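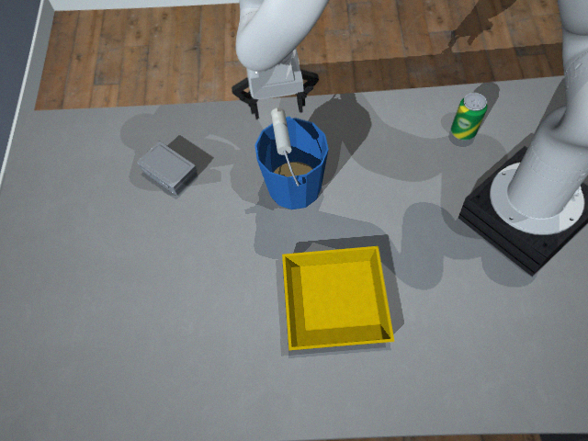 # About Us

Hi, I'm Nermina! I run the Radby Street Sewing School with my mum, Viorica Georgiev, and if you've found this page you're probably wondering whether we'll laugh at your wonky hems. We won't (Mum might raise an eyebrow at your tension, but she does that to me too).

We teach adults and teenagers how to make, mend and alter their own clothes. Most people who come through the door haven't touched a machine since Year 8 textiles, when they made a drawstring bag or a pair of boxer shorts and swore off it forever. I love teaching those people. They're always so chuffed when the first seam comes out straight!

## How we got going

Mum was a tailor for years before I was born and kept at it in the spare room all through my childhood, so I grew up picking pins out of my socks. She did uniforms, bridesmaids, curtains for half of Skasutstead, and one memorable set of sheepskin seat covers that blunted every needle in the house. I went off and worked in payroll for a wool broker called Gebreyes, and I was fine at it, but I spent my lunch breaks taking up colleagues' trousers. By the end I had a rack behind my desk.

When they moved the office interstate I didn't go. Mum had just had her knee done and was bored out of her brain, so we put a notice up at the library for a beginners' class and cleared out the front room. We had room for six and my auntie had to turn people away at the door. We moved to the Radby Street shop the following March and we've been here ever since, two doors up from the bakery. Come early if you want a vanilla slice, they go fast.

## What we teach

Our main course is called First Stitches and it runs over a school term, one evening a week. You'll thread up, wind a bobbin, learn what all those numbers on the dial do, and go home with a tote, a cushion cover and a pair of elastic-waist pants with proper pockets. I feel very strongly about pockets.

After that you can go on to Mum's Alterations class, where you bring your own things and she shows you how to take in a jacket or fix the zip on your good jeans. She has favourites among the fabrics and she'll tell you so. (Don't bring her stretch velvet before she's had a coffee.)

We also do:

- Mending Night, once a month, a gold coin at the door and bring a plate
- School holiday sessions for ages ten and up
- Formal frock rescue in the weeks before the Year 12 formals, which is chaos and my favourite time of year
- Private lessons, if you'd sooner learn without an audience

## Machines, fabric and the button wall

You don't need to own a machine. We have plenty here, mostly older mechanical ones that Mum services herself, plus two overlockers we fight over. If you've got one at home under a dust cover, bring it along and we'll have a look. A lot of "broken" machines only need a new needle and the fluff cleaned out!

Our cottons and linens come from Zandov, a little wholesaler who lets us buy the ends of rolls, so the shelves change all the time and I can't promise the same print twice. We keep almost 200 colours of thread and a whole wall of buttons in jars, a lot of them left to us by customers' grandmothers. Take what you need for your project and pop something in the tin.

## The practical stuff

A term of First Stitches includes patterns, thread and the fabric for your first project. A private lesson is $60 an hour, and you can share it with a friend for the same price. We're at 66 Radby Street, on the flat, with a wide door and an adjustable cutting table if standing's hard on you. Parking is free out the back after 5 pm - mind the speed hump, it's taken out a few exhausts.

If the class you want is full, ring and ask to go on the waiting list anyway, people drop out all the time once footy training starts. Mum answers the phone in the mornings and I do the emails at night, usually with a cat on the keyboard.

See you in the shop,
Nermina (and Mum)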